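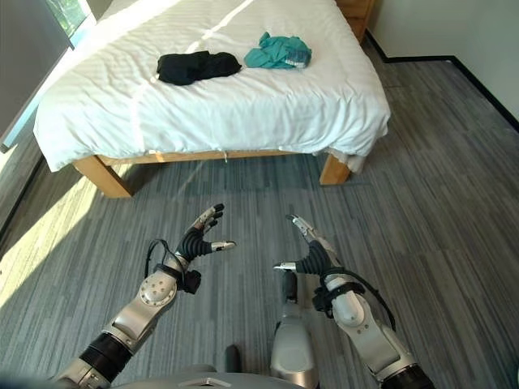

Mestix Reading Timer, classroom edition

Stock code 481. In stock. Sold singly or as a class set.

What it is

A desk timer for silent reading. It has one dial, one light and one button. You turn the dial to the number of minutes you want, press the button, and the light goes from green to amber to off. It makes no noise unless you switch the buzzer on at the back, and we would leave it off.

We should say at the start that we were not keen to stock this. We sell to primary schools and to parents, and every spring we are shown something that will "transform" reading. Most of it ends up in a cupboard by half term. The Mestix came to us with a leaflet promising better concentration, wider vocabulary and calmer afternoons. A timer does none of those things. A child who sits with a book for twenty minutes a day may well get some of them, and the timer can mark off the twenty minutes. So can the clock on the wall.

We have it on the list anyway, for the reasons below, and you can make up your own mind.

What the maker says, and what we think

"Builds reading stamina." We asked Mestix what this was based on and were sent a two-page summary of a trial in its own partner schools. There was no comparison group. Children who were given more time to read did more reading. We don't doubt it.

"Ends arguments about when to stop." This one has something in it. The light is easy to see from across a classroom and the child can see how long is left without asking. Tiziana Serra used a set with her Year 4 class from March until the summer and told us the asking did drop off, mainly in the first few weeks. After that they asked about as much as they ever had, but about other things.

"Works at home and at school." It works anywhere you can put it on a flat surface. Whether a family will keep using it is another matter. If bedtime reading already happens in your house, you don't need a gadget for it. If it doesn't, the trouble is probably tea, homework, swimming and a younger brother, and none of those has a dial.

"Data-ready." Ignore this. It means there is a small memory that keeps the last 300 sessions, which you can read off by plugging the timer into a computer. It records when the button was pressed. It can't tell whether anyone was reading, and we would be sorry to see those figures turn up in a report to governors.

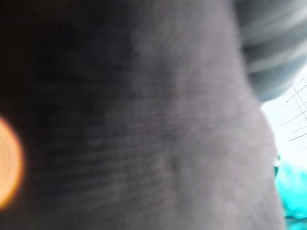

How it compares

We also stock the Ibarra, which is cheaper and has a proper number display. Some teachers prefer it. Our worry is that children watch the numbers go down and don't read, and we have seen this ourselves in two classrooms. The Bilia is a sand timer in a plastic case. It needs no charging and can't be set to the wrong time, but it only does ten minutes and somebody will turn it over early.

The Anari does everything the Mestix does and connects to a phone as well. We stopped selling it. Parents rang us about the app, and we had no answers for them.

If you have a kitchen timer in a drawer, try that for a fortnight before you spend anything.

Details

Dial: 1 to 60 minutes, in steps of one minute
Light: green, amber for the last two minutes, then off
Buzzer: on/off switch on the back, one volume (loud)
Battery: rechargeable, 400 hours of use according to the maker. Ours needed charging well before that, though we did have the light on its brightest setting
Dial life: 3000 turns according to the maker. A busy class will get through that sooner than you'd think
Charging lead: included. Plug not included
Guarantee: two years, not covering the dial, which is the part most likely to go

Class sets

The set comes in a carry box with one charging lead for every two timers. Please think about whether you want a set at all. One timer at the front of the room does the job for a whole class, and the case for one on every desk has never been made to us in a way we could follow. Sets are for schools that run reading in small groups with different finishing times. If that is you, it's a fair buy. Otherwise order one.

A note on time

Thodoris Vrettos, who trains teachers and has advised us on the reading list for years, dislikes all of these. His view is that if you end a child's reading on a signal, you teach them that reading is a thing that ends on a signal. We put that to Mestix, who said the timer can be used "flexibly". Mr Vrettos said so can a wall. We think he goes a bit far, as school days do have to be cut up somehow and lunch is at twelve. Still, it is worth letting a good page be finished when the light goes out.

Returns

Send it back within thirty days in any condition short of broken and we will refund the price. We pay return postage on single timers. On class sets we split it.

Price and details last checked 06/10/2023. Mestix has told us a new model is on its way with a "motivation mode". We have asked what that is.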